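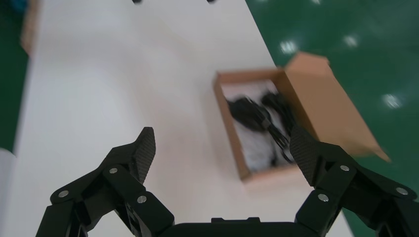 Brendside Packing Notes is my folder of recordings, scribbles and scores from teaching a robot arm to do the dull end of a packing job. I started it because I kept getting asked at work whether the machines could take over the returns bench yet, and I was tired of answering with a shrug. Most of the folder deals with one kind of parcel: a cardboard box with its lid up, some white padding in the bottom and a coiled black cable lying on top of the padding. It looks like the easiest thing in the world, and any of us on the bench would have it done while talking about lunch. The arm is a different story, and the rest of this file is my attempt to tell it fairly.

What's in the folder

There are 500 recorded attempts, every one made with a person steering the arm by hand controls. Of those, 200 were steered by me and the rest by Yulan Xiao, who is far better at it than I am (you can tell within seconds whose run you're watching – mine wobble). Each attempt has the video from the camera at the wrist, the arm's joint positions, how far the fingers were open, and a short line of text saying what we were trying to do.

The text lines are things like "put the cable in the box", "take the cable out" and "close the lid". I wrote them quickly and they aren't all worded the same way. I thought about tidying them up and then left them alone, as people on a shop floor don't all say things the same way either.

The folders are:

attempts/ – the recordings, one subfolder each
notes/ – my own comments, typed up on the day, spelling not guaranteed
scores/ – a plain table with the result of every test run
tools/ – two small scripts, one to play a recording back and one to trim the dead time off the ends

The jobs

Putting the cable in. The cable starts on the table, already coiled, and has to end up in the box with no loop hanging over the side.

Taking the cable out. Same thing backwards. I expected this to be the easy one and I was wrong! The fingers close on one loop, the arm lifts, and up comes a long dangling mess with half of it still in the padding.

Closing the lid. Push the flap over and press it down. No tucking of tabs, I gave up on tabs early.

Coiling the cable from a loose heap. We tried this and I've left it out of the main set. If you want the few recordings we made, ask me, but you'll be disappointed.

So can it do the job?

Sometimes, and slowly. We trained a small model, which we call Shao, on everything in attempts/ and then let it have a go by itself, 60 tries at each of the three jobs. The full table is in scores/ and I'd rather you read that than take my word for it, but my feeling after watching the lot is this.

Lids are close to being useful. When it misses, it misses by pushing the whole box along the table, and a strip of something grippy underneath would probably sort that out. Putting the cable in is fine if the coil is tight and sits where Shao likes it. Turn the coil a bit, or let one strand flop out, and it gets much worse. Taking the cable out I would not trust on a real bench at all. It will happily hold a single loop in the air and carry on as though the job were finished.

I had a long argument about this one Saturday with a friend from the Celtcombe workshop, who reckons that anything short of a person's speed is a toy. I don't agree. If a machine could shut lids all night without me standing next to it, I wouldn't care how long each one took. What bothers me is the standing next to it. At the moment every few tries need a human to put things back, and a helper you have to help isn't saving anybody much work.

Things to watch out for

The wrist video blurs when the arm moves quickly. Cables suffer worst, because the strands are thin and dark and smear into each other. We didn't throw those recordings away.

Shiny floor, bright lights. You get white spots of glare on the green floor beside the table. If your model seems oddly fond of them, crop the picture.

The fingers get in the way. From the wrist you lose part of the cable behind a fingertip at just the moment you'd most like to see it. A second camera off to one side would help, and we haven't got one in this set.

Other bits and pieces stray into view at the edges of the table. I like that, personally. My bench has never been clear in my life.

One table, one room, two people steering. Please don't use this to claim that anything works in a home or a warehouse. It was all done at Brendside, mostly in July, with the same lights on.

Version 2

The first version had the finger opening saved the wrong way round, so open read as closed. If you've got that one, bin it and start again. I've also taken out the runs where the arm stopped partway because I'd leant on the stop button.

Using it

Help yourself for study, teaching or tinkering. If you make something with it, call the data the Hoder cable set, that being the name of the project it came out of, and send me your scores even if they're awful. I'd especially like to hear from anyone who gets the taking-out job working with only the wrist camera.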